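Actualités > Vie locale > Consommation

Rechercher sur le site OK

Eau du robinet : le secteur de Stulleck coupé jusqu'à la fin avril, la facture passe mal

Réunion tendue hier soir à la salle Dhillon. Au menu : la conduite principale de Stulleck, posée il y a plus de quarante ans, qui fuit de partout. Et l'addition.

Les coupures, d'abord. Elles auront lieu la nuit, de 22 h à 5 h, rue par rue. Le planning est affiché en mairie et chez les commerçants de la place. Enfin, une partie du planning : pour le haut du bourg, rien encore. « On nous a dit d'attendre le courrier », souffle une riveraine de l'impasse des Tanneurs. Courrier pas arrivé.

En tout, 2 588 abonnés concernés. Le chantier est confié à Albridge, déjà passé l'an dernier pour le réservoir. Tranchées de nuit, rebouchage au petit matin, circulation alternée dans la Grande-Rue. Le bus scolaire gardera ses arrêts, sauf celui du lavoir, reporté devant la boulangerie.

Côté prix, c'est là que ça coince. Hausse de 8 % sur la part fixe dès la prochaine facture, puis un lissage sur presque 10 ans. « On paie pour des tuyaux que personne n'a entretenu », lance Harvey Simard, qui parle au nom des locataires du quartier. Applaudissements au fond de la salle. La régie répond que les fuites coûtent plus cher que les travaux, sans donner de chiffre. Relancée deux fois, elle promet un document en ligne « trés vite ».

Autre question, la qualité. Eau un peu trouble possible à la réouverture. Consigne : laisser couler quelques minutes, robinet d'eau froide, avant de boire ou de remplir un biberon. Ne pas lancer de lessive de blanc le matin même. Pour les personnes sous dialyse à domicile, un numéro direct doit être communiqué par les infirmières du secteur. 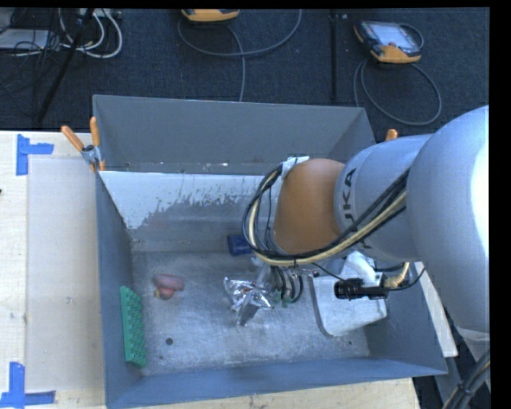
Par Manon Fraser | Rédaction locale | Mis à jour à 11 h

Les commerces de bouche demandent, eux, un délai de prévenance. Le boucher commence à 4 h, le boulanger bien avant. Un passage plus tardif dans la Grande-Rue est « à l'étude ». Pas de réponse ferme hier.

Reste la question des compteurs. Ceux posés en limite de propriété seront changés sans frais, les autres non. Devis à demander à la régie, guichet ouvert le matin seulement. Prochaine réunion courant mai, même salle, horaire à confirmer.

14 commentaires | 37 partages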